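« On a acheté le bras en dernier, et c'est ce qu'on a fait de mieux »
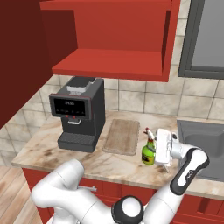 La cuisine simulée, avec la machine à café, la planche à découper et le vaporisateur à côté de la pince.

Le projet Cisovitz tient dans deux pièces au-dessus d'un atelier de menuiserie, et la personne qui en tient les comptes a préparé trois pages de notes avant de nous recevoir. Elle ne les regardera presque pas. Le sujet la passionne : comment une petite équipe s'équipe-t-elle en robotique de cuisine sans se ruiner dès le premier trimestre ?

« Au départ, on avait tout mis dans le bras, raconte-t-elle. Le devis était prêt, on allait signer ! Et puis quelqu'un a demandé où on allait le poser, à quelle hauteur, face à quoi. Silence complet. » L'équipe a donc commencé par la simulation : un plan de travail, un évier, des placards, quelques objets, et le modèle du bras devant. « Vous déplacez le robot de dix centimètres, vous recommencez. Dans une vraie cuisine, il faut percer. »

Le poste de calcul a coûté 2,000 euros, « virgule à l'anglaise, notre fournisseur écrit comme ça, deux mille donc », précise-t-elle en riant, parce que la ligne a semé la panique dans le premier tableau. Les licences et les modèles d'objets ont ajouté 736 euros. Elle a gardé toutes les factures dans un classeur intitulé Driver, du nom de leur logiciel de pilotage.

Ce qu'elle a appris en sept mois ? Que les accessoires se budgètent en premier. « La pince, les doigts de rechange, le câblage, le support, l'arrêt d'urgence. Chez Praltham, on nous a fait un prix sur l'ensemble quand on est arrivés avec une liste complète. Avec Cui, on a pu louer avant d'acheter, et franchement, un mois de location, ça vous change un cahier des charges. »

Elle s'emballe encore davantage dès qu'on parle des objets du quotidien. « Un flacon à gâchette, c'est formidable comme exercice ! Par où on le prend ? Est-ce que la pince passe entre lui et l'évier ? On se pose ces questions à l'écran, et on sait quelle ouverture demander au fabricant. »

Elle garde 10 % du budget pour l'imprévu et conseille à tout le monde d'en faire autant. La prochaine dépense est prévue pour octobre : un vrai plan de travail, d'occasion si possible. Elle a déjà pris les mesures de l'escalier.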